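Workshop tips: when a two-armed bench robot drops, crushes or jams

Most of the calls we get about small two-armed robots are for the same handful of faults. The arm grabs the lid and the hinge goes. The bread roll comes off the plate with two dents in it. Both arms stop dead and the controller beeps until somebody pulls the plug. All of these can be sorted out at home with a hex key, a soft cloth and a bit of patience.

Before you touch anything

Press the stop button, then switch off at the wall. On the Skelow controller the stop button only holds the motors; it does not cut power to the grippers, and a gripper that is holding position can still close when the program restarts. Wait until the status light is out. Keep sleeves, lanyards and long hair clear, and keep kids and pets out of the room until you have finished.

If an arm is holding something, support the item with one hand before the power goes off. Without power the fingers go slack and so does the elbow. Our worst breakage in December was a full mug, and the robot had been switched off when it happened.

Fault 309: grip force exceeded

This one means the fingers kept closing after they met something solid. The usual cause is a grip setting carried over from a harder object. The controller stores one force value per arm, so if the left arm was last used on a steel tin it will treat a thin lid the same way.

Go to the grip menu and write down the current value before changing it. The factory setting on ours was 3000, far too strong for food or light plastic. We dropped it in small steps and settled on 2257 for lids and boxes. Soft items needed less again. Test on a folded tea towel first, then on the real thing.
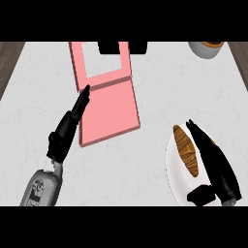
Hinged boxes cause more trouble than anything else on the bench. The arm is taught to a point beside the lid, and if the box has shifted by a finger's width the tips come down on the panel or wedge into the hinge. Run the program in the Tazi simulator at slow speed and pause it just before contact. With the pink box open, the left fingertips are right at the edge of the solid panel, just below the hinge seam, and any push from there deserves a close look before you try it on the bench. Move the taught point further from the seam if you can. The right arm wants the same check, as its fingers are lying over the plate beside the bread roll and a small change in height would put them into the plate.

A simulator won't tell you how hard a plate can be pressed before it chips. It is good for reach and clearance, and that is all we use it for.

Arms that stop together

When both arms freeze at once, look for a collision warning in the log. The safety margin between arms is set in the Ploltusix software and it resets to its default after an update. Put your own figure back in and save it under a new name. If the log is blank, check the cable at the base of each arm. Ours had worked loose on the right side and looked fully seated until it was tugged.

Slipping fingers

Wipe the finger pads with warm water and a drop of dish soap, then dry them. Don't use methylated spirits on rubber pads - it makes them go shiny and they slip worse than before. Fadaren sells replacement pads in packs of 2. Change the pair together, even if only one looks worn.

After the repair

Run the whole job once with nothing on the bench, at the slowest speed, with a hand on the stop button. Then put the items back and run it slowly again. If fault 309 comes up a second time on the same item, leave the arm off and do that step by hand until the gripper has been looked at.

Page updated Thu 7 February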